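Drawer task, planner notes

1 March 2018

Back on the cabinet task in the simulator this week. The arm is bolted to the near end of the table and the cabinet sits toward the far end, with a small red object and a small green one to pick up.

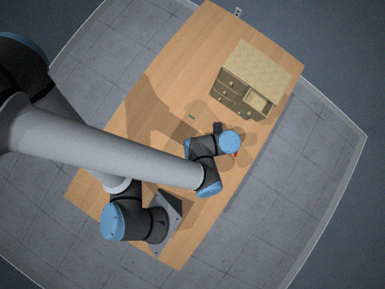

What was going wrong

The planner kept returning paths that were legal but silly. It would swing the elbow out wide to get the gripper over to the cabinet, then come back almost the same way. I logged 200 runs and 32 of them timed out before the gripper got near a knob.

I blamed the collision mesh first. Rin Sasaki had me print the joint goals instead, and the inverse kinematics solver was picking a different elbow solution on nearly every call. I was seeding it at random and had forgotten.

What I changed

The solver now gets the current joint angles as its seed and only falls back to random ones after 2 failures. I also cut the cabinet mesh down to plain boxes. Planning time on my desktop dropped to 700 ms for the worst case, which I can live with.

Still open

The open compartment is one solid box in the simplified version, so the planner won't reach inside it. I need to split that into separate walls. The config is in the Starnden repo under "seeds".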